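So I finally gave in and bought the Kerov chore jacket. If you've been reading me for a while you know I have circled that thing for 3 seasons (I even had it in my cart last July, and then the sizes vanished overnight!). It was 132 dollars on sale, so I can't call it a bargain, but the twill is thick and the collar sits flat all by itself, even under a scarf.

What I wasn't ready for is how boxy it runs. I'm usually a medium in everything, and in Kerov's medium my shoulders just sort of end somewhere before the seams do. I wore it over the heavy Otel sweater and it looked great, then over a plain T-shirt and it looked like I was delivering something.

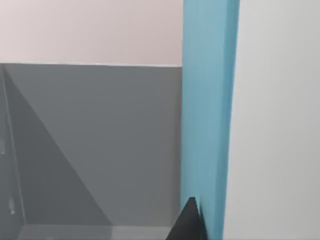 Annapurna Chowdary wrote in to tell me I should have sized down and skipped the sweater altogether, and that a chore jacket with a belt of any kind is a crime. Noted! She also thinks the sleeves want one cuff turn, which I tried this morning and okay, yes, much better.

I did look at having the shoulders taken in, but the tailor quoted me 60 dollars and I'd sooner put that toward the Hirvonen cords I keep opening in another tab. They come in rust and a mossy green, and I already own far too much green. Leaning rust. If anyone has washed theirs, please tell me how much they shrank!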